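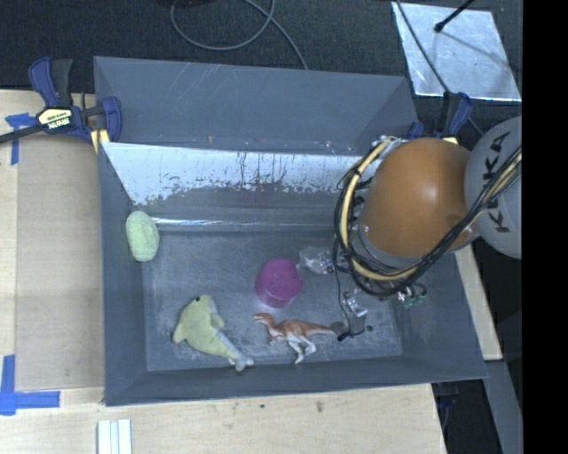 *Fig. 4. Grey bin on a wooden tabletop, seen from above.*

## 4. Setting up the drop-off point

This section covers the Onora parcel and donations ledger from a bare table to the first entry. The maker's own leaflet says it takes "minutes". Allow an afternoon, and don't promise anyone an opening time until you have got through step 9.

**Before you start** you need the base unit, the mains lead, the label printer and the card with the site code. If the card is missing, ring Jirnum and ask for a new one. The code printed on the box looks like a site code and will be accepted by the first screen, but it is the batch number and everything you enter under it will go astray.

1. Put the base unit on a level surface, near a socket. Extension leads are allowed, whatever the sticker says.
2. Plug in the printer first, then the base unit.
3. Wait for the green light. A flashing green light is still starting up.
4. Type in the site code. Capitals matter.
5. Choose **Shared site** when asked. "Smart site" is offered first and is meant to guess what has been handed in from its weight. We tried it in July with 96 items and it got 9 of them right. Leave it off.
6. Set the date and time by hand. The automatic clock is supposed to correct itself overnight; ours has yet to do so.
7. Load the labels with the shiny side up.
8. Print a test label and check that all four lines of text are on it.
9. Enter one real item, close the ledger, open it again and make sure the item is still there.

> **Note:** If the test label comes out blank, the roll is upside down. If it comes out blank again, it is probably a Bednárik roll, sold as a match for this printer. We have not had a good one yet.

> **Caution:** Do not press **Tidy** while the ledger is open. It is described as removing doubles. It also removes any two items with the same name handed in on the same day — two umbrellas become one umbrella, and there is no undo.

### 4.1 Paper copy

Keep one. Husa say the ledger is saved "continuously", but they don't say where, and I have asked. A ruled notebook will do: item, date, shelf, initials. Copy the label number across as well, so the two can be matched later.

### 4.2 Updates

Put them off until the site is shut. Version 93 moved the **Close** button to where **Delete** used to be.

Checked against the unit in the back office, December 18, 2024. Corrections to Hamish Partington, on paper please.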